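From: Hipólito Herrera
To: cell-users
Subject: Re: Left gripper stays shut after a fault stop
November 2022

Trerkirau bench wrote:

> We had the same stop twice in July and wrote it off as a bad connector. Can you post what you see on your cell, with the settings? Ours is running the older Flosix build and I'd like to know if that matters.

Settings and notes follow. We're on the current Flosix build, so I don't think the version matters.

The job is the earbud one. One arm holds a charging case, the other opens it and puts the earbuds in. The fault always comes on the left arm and always as an overcurrent on the gripper motor. The controller stops both arms, which is what we want, but the left gripper keeps its last force command. If it was closing on a case when the fault came, it goes on squeezing until someone clears it by hand.

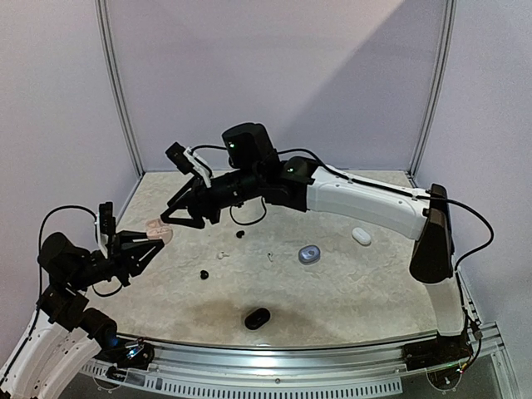
*Left gripper at the pink case, with the other cases and loose earbuds on the table.*

The force limit on the left gripper was set to 600 in our config. The right one was at 524. I don't know who picked those values or why they differ. The pink case is light plastic and the hinge doesn't take much side load – we have cracked 2 lids since July, both on the left side.

The fault code in the log is 4. According to the Wondville manual that covers both "motor overcurrent" and "position error too large", so the code alone won't tell you which one you have. Look at the current trace as well. On ours the current climbs first and the position error comes after.

With the case open there is another problem. The lid tilts back on its hinge, and if the right arm comes in low it can push on the lid while the left gripper is still holding. The left controller reads that as a slip and closes harder.

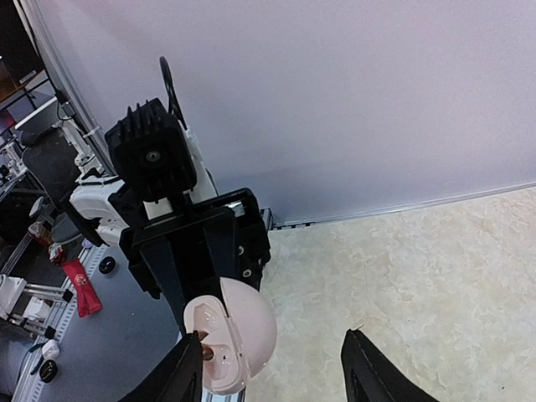
## What we changed

- Left force limit down from 600 to 524, same as the right.
- On any stop, the gripper command now goes to "hold position" and the force command is dropped.
- The right arm's approach to the case is higher.
- Reset is a two-step action. The first press clears the fault, the second enables the motors. Before this, one press did both, and the left arm could jump to its old target with your hand next to it.

The last item is the one I'd ask everyone to copy, whatever you do with the rest. Please also use the main power switch before you reach in to free a part. The software stop is not enough for that, as the motors can still be live after it.

We still get a stop now and then when the grippers come close together over a small part. I think it's light contact between the two, but the log doesn't show it clearly. The right gripper has a small white plate screwed to it, so that is where I'm looking next.
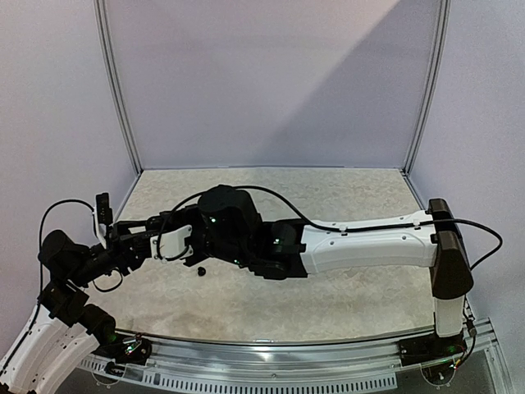
Farías wrote back off-list and said I could forward this part:

> Check the zero on the left gripper before you blame contact. Ours had drifted, and the fingers were going past the closed position by enough to trip code 4 with nothing between them. Rehoming after every stop fixed most of it. I would also leave the force limit alone until you've done that – otherwise you won't know which change helped.

Fair point, and the limit has already been changed here, so I'll put it back to 600 for one test with no case in the gripper and rehome before each run. I'll send the traces to the list when I have them.

Hipólito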